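4.3 Bin Stations: Setting Up and Working Safely

Applies to: two-bin pick stations with an arm mounted at the table side
Read first: 4.1 Power and Stops, 4.2 Table and Floor Layout
Section owner: Genowefa Walczak, Vevmont site

Most of the stoppages logged at Vevmont between January and September came from bins that had shifted, cables that had snagged, or a person reaching in while the arm was still enabled. The steps in this section cover all three. Do them in order at the start of each shift and again after any bin has been removed.

4.3.1 Before you approach the table

1. Check that the status lamp on the cabinet shows HOLD. If it shows RUN, press Hold on the pendant and wait for the lamp to change.

2. Take the pendant with you. The person at the table holds the pendant. Do not leave it with a coworker.

3. Turn the key switch to Manual and remove the key.

4. Tell anyone working at the next station that you are going in.

CAUTION: Hold is not a lockout. For any job that puts your head or both arms over a bin, or any work on the gripper itself, follow the full lockout in 4.1.

4.3.2 Seating and clamping the bins

5. Set both bins on the tabletop with their rims touching along the full length. No gap should be wide enough to take a fingertip.

6. Fit one bar clamp at each end of the joint. Keep the handles pointed away from the arm's approach side wherever the table allows.

7. Squeeze each clamp until the pads stop moving, then push the front bin by hand from the left and from the right. If it slides, loosen both clamps and start again from step 5.

8. Run the clamp check program (menu item 35). The arm passes over both clamps at slow speed. Keep your thumb on the stop button for the whole pass.

NOTE: Clamps count as obstacles. If you move one, even slightly, the keep-out zone in the cell file must be updated before the station goes back to automatic. A clamp that sits outside its zone is a collision waiting for the right pick.

4.3.3 Inspecting the bin

Look at the inside of each bin before loading. Scratches and worn paint are normal in service and are not a reason to pull a bin. Pull a bin if:

- a rim or wall has a burr you can feel through a glove
- flakes of paint come away when you wipe the wall with a dry cloth
- the floor rocks when you press on opposite corners
- a weld has opened

Wipe out loose flakes before the first pick. Tag pulled bins and put them on the Plindlow rack. Do not file or repaint a bin at the station.

4.3.4 Loading

9. Load by hand, from the side away from the arm. Place items on the bin floor. Do not drop them from rim height.

10. Mix hard and soft items if the job sheet calls for it, but keep everything below the rim. A soft item hanging over the joint between bins can be dragged across by the gripper.

11. Keep spare items, packaging and tools out of the arm's reach. Sheet stock may stay beside the bins only if it lies flat and is listed on the job sheet.

12. Step back behind the floor line, put the key in, and turn it to Automatic. Press Start.

During a pick the gripper may go low into a corner, close to two walls at once. Speed in this zone is limited to 80 millimeters per second. Do not raise it to make up time. 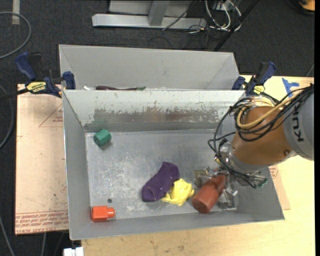
Riaan Fourie asked for the corner limit to be lower still, on the grounds that an operator who sees the gripper touch a wall needs time to decide whether to stop it, and at 80 most of that time is gone. He would also like the rule to say plainly that a wall touch is a stop, every time, even if the arm seems to carry on without trouble. The second request has been accepted and appears as step 13. The first is under review with the Kołodziej team, who run the same cell file.

13. If the gripper touches a wall or a clamp, press Stop. Record the touch in the station log with the job number and the corner. Do not restart until you have looked at the fingers and the bin wall.

14. If an item is pinched between the gripper and the bin, do not pull on it. Press Stop, then use Open Gripper on the pendant from behind the floor line. Wait for the fingers to finish moving before you follow 4.3.1 and go in.

15. If an item stays in the gripper after opening, treat it as work on the gripper and lock out.

4.3.5 Cables and hoses

Cables that run down the outside of the arm need slack at the wrist, and slack is what catches. Check them with the arm in the home position and again with the gripper at its lowest pick.

16. Look for loops that could drop below the bin rim or pass around a clamp handle. Shorten or re-tie any that do.

17. Check that hoses gathered with the cables are not kinked at the bend.

18. Check that wrist connectors are fully pushed in and clear of the bin wall through the whole pick.

19. Keep floor cables out of the operator's walking path — the gray cable covers from Umadport are the approved type.

Replace ties with the same kind. Tape is not a substitute on any part that moves.

WARNING: Never reach over the bins to free a snagged cable with the arm enabled. The arm may move suddenly when the load comes off.

4.3.6 End of shift

20. Send the arm home, press Hold, and remove the key.

21. Empty both bins and wipe them out.

22. Leave the clamps on unless the next job uses a different bin. If you take them off, hang the "Zone not checked" tag on the pendant.

23. Sign the station log. Untouched shifts are signed too; write "no touches."

The log form for this section is form 228. Older pads without the corner column may be used up, with the corner written in the margin.

Go to 4.4 for gripper finger wear limits.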